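Kaede Yoshida has packed returns at Gaditz for 16 years, and she has heard the word "pilot" before. The last one was a voice headset that read out shelf numbers. It lasted until January, and the headsets are still in a drawer.

So when the company told her shift that an arm would be sorting mixed household goods, she asked to see it. What she got was a simulation on a meeting room screen, built by an outside firm called Vorosden, and a promise that the real one would behave the same way.

"I asked who cleans the mug," she told me over tea in the break room. "When it comes back with coffee dried in the bottom. They wrote it down. I never heard any more."

Corey Maihi, who runs the floor, is keener. He let me sit through the demo twice and was patient with my questions, though he answered several of them with the same sentence about freeing people up for better work. I asked what the better work was. "Exceptions," he said. An exception is anything the arm can't place. By his own estimate the packers will be handling 50 of those an hour.

"That's the job we have now," Yoshida said when I passed this on. "Minus the easy ones. The easy ones are when you get your breath back."

The simulated table, with its crates and groceries: 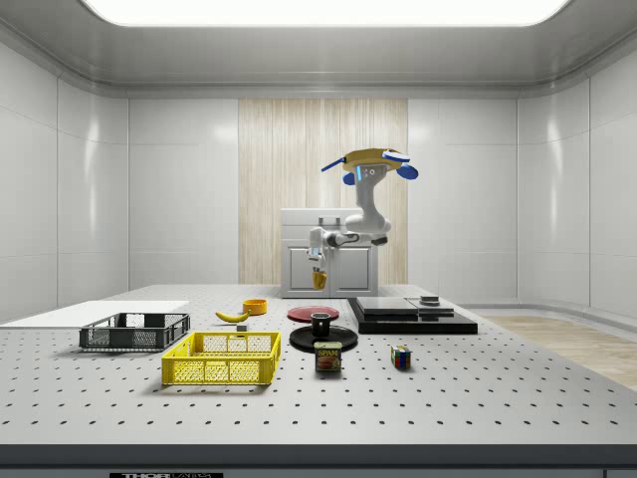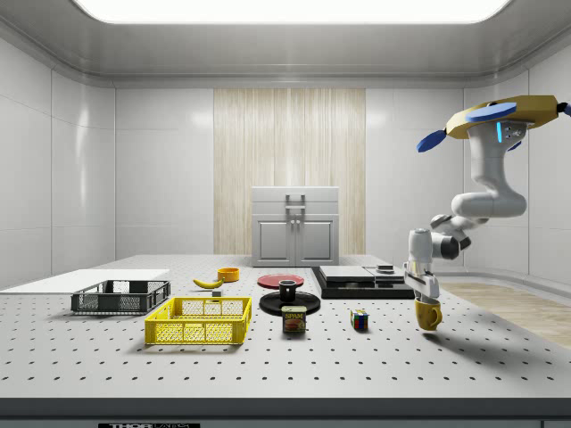
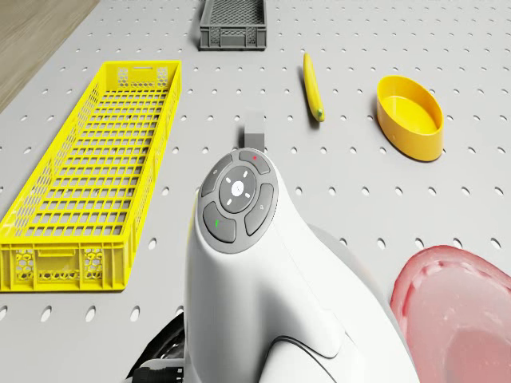 Maihi's slides gave a success rate of 100 percent on the final set of simulated runs. I asked how many earlier sets there had been, and he said he would have to check with Vorosden. He also said, fairly enough, that a simulator is where you want the mistakes to happen.

Nafula Sang, the shift's union rep, doesn't argue with that. Her trouble is with the schedule that has been drawn up on the back of it. Two stations would go over to arms in the first phase, and the people on them would move to what the plan calls oversight.

"Oversight means you stand there," she said. "You stand there for a full shift watching something, and if it goes wrong it's your name on the report. I want to know what the pay grade is. I've asked for it in writing and I've been sent the video again."

She has sat through a changeover before, at a plant run by Montes, where the packers were told their hours would stay the same. They did, she says, but the night shift took most of the stoppages, and the bonus was tied to output.

Yoshida isn't against the machine. Her wrists hurt, and she would happily give up the heavy crates. Those aren't part of the first phase. When I asked Maihi about it he said the heavy crates were on the list for later.

"Then start there," Yoshida said. "Ask us which bit we'd like to be rid of. It would take one lunch break."

She had four minutes left on hers, and she wanted to finish her tea.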